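Volau Adds Paper Sorting Module to Its Home Organization Program

April 2024
By Hae-won Byun, Volau Press Desk

LURBRIDGE - Volau, a publisher of household organization guides, today released Pyo, a paper sorting module for subscribers to its Vilitz home program. Pyo covers mail, receipts, warranties, school notices and printed manuals. It is supplied as a printable guide of 30 pages with a set of folder labels and a retention chart.

The module replaces the single chapter on paper in earlier editions of Vilitz. That chapter assumed one filing cabinet per household and a yearly clear-out. Pyo assumes no cabinet. The base configuration is one open tray near the entrance, one expanding file and one lidded box for long-term records.

"Subscribers were finishing the closet and kitchen chapters and stopping at paper," said Nuanchan Boonyarit, program editor at Volau. "The old chapter asked for a full afternoon. The new one is written in sessions of 10 minutes, and each session ends with the table clear."

How the module is arranged

Pyo divides household paper into four groups: act, hold, keep and discard. Every sheet entering the home goes into the tray and is assigned to a group at the next session. Items in the act group carry a handwritten date in the upper right corner. Items in the hold group are kept for 90 days in the expanding file, then reviewed once and moved to keep or discard.

The keep group is limited by volume. When the lidded box is full, the guide directs the user to remove the oldest superseded items before adding new ones - expired policies first, then manuals for appliances no longer in the home. Birth certificates, deeds and similar records are stored separately and are not counted against the box.

Catalogs, leaflets and company brochures are treated as a subgroup of discard. The guide allows one exception: a brochure may be held if the reader has written on it the purchase or appointment it relates to. Folded pieces are opened fully before they are recycled, as loose inserts and reply cards are often sorted differently.

Brochures: company introduction
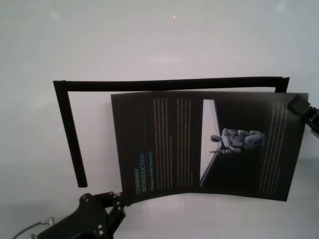
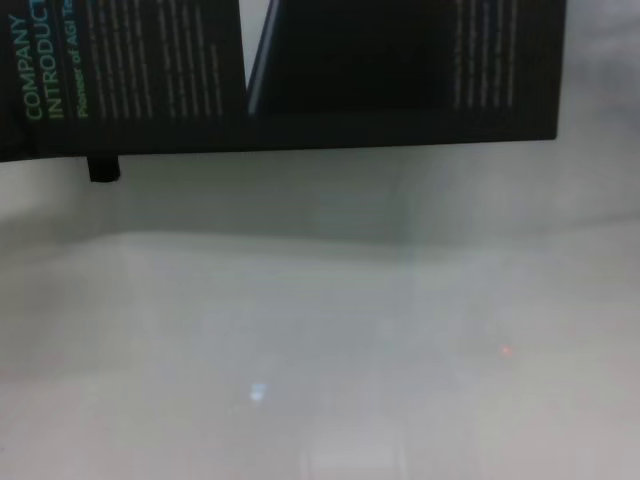

Changes made after the reader trial

A draft of Pyo was tested by 100 subscribing households. Nearly 30 of them reported that the original six groups were too many to remember without the chart in hand. The number was reduced to four, and the separate groups for receipts and school notices were folded into hold.

The labels were also revised. The draft set used color alone to separate the groups. The released set prints the group name in large type on every label, and can be produced on a black-and-white printer without loss of information.

"Most of the comments concerned the hold file," said Min-kyu Yeo, who managed the trial. "People wanted a fixed end date for each slot, so the slots are now marked by month and emptied in order."

Availability

Pyo is included in current Vilitz subscriptions at no added charge. It can be downloaded from the subscriber page and printed on standard letter-size paper. Subscribers to the printed edition will receive the guide and labels with their June mailing. The earlier paper chapter remains available in the archive for households that prefer a cabinet system.

A companion module on digital files is in preparation. Volau has not set a release date for it.

Press contact: Yoon-hee Kwon, Volau, Lurbridge

Recent releases

Vilitz Linen Closet Guide Revised for Smaller Homes
Volau Names Dae-han Kwon Editor of Printed Guides
Entryway Storage Chapter Now Available Separately
Pantry Labels Reissued in Large Type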